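Duklow Racecourse - Pre-Race Inspection, 8/29/26
Inspector: Jae-hoon Joo

Running rail, back straight: OK. Two posts loose, again.
Going stick: 500 m mark only. One reading is not a survey.
Starting stalls: PASS, though gate 6 sticks. "Fixed in January" - by whom?
Ambulance track: OK.
Stand B, limit 394: sign missing. Brophy says it's on order. We'll see.
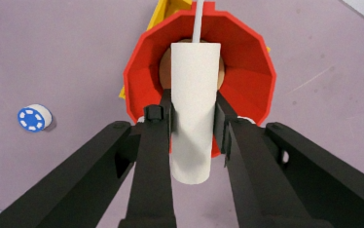 White cylinder and red container.

Parade ring mats: FAIL. Recheck before the Dilleck Prize.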